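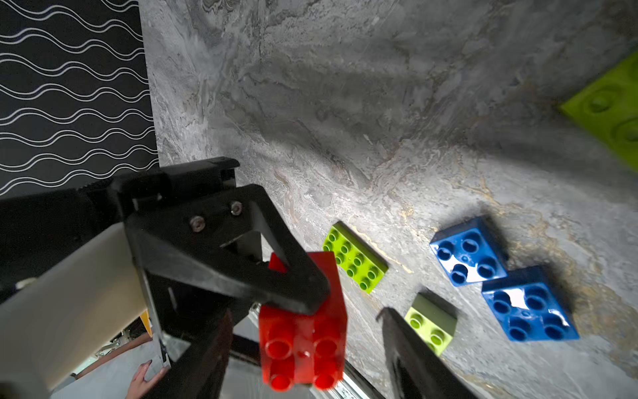
Zarner Stackable Toy Bins, set of 2

I bought these after reading the usual five-star gushing, and I have doubts about who wrote it. The listing says the bins "end floor clutter for good." They hold toys. The floor is a separate matter.

Assembly was quick, I'll give them that. The lids are the weak point. They snap down on three corners and the fourth pops up as soon as you press it – same on both bins, so I don't think I got a bad one. Stacked and full, the top bin leans. Zarner says to put heavier toys in the lower one, which is fine until a four-year-old does the cleanup.

The size chart is optimistic too. It claims one bin takes a 153-piece block set with room to spare. Ours went in, but the lid wouldn't close until I took out the baseplates.

I paid $23 at Plunport in July, and I'd call that a few dollars too much. My old Jonbridge tub has no lid to argue with and has lasted through two kids and a move. The Zarner handles do feel solid – no complaints yet, but I've only had them a month.

Three stars. Buy them on sale, or skip the lids and use them as open bins.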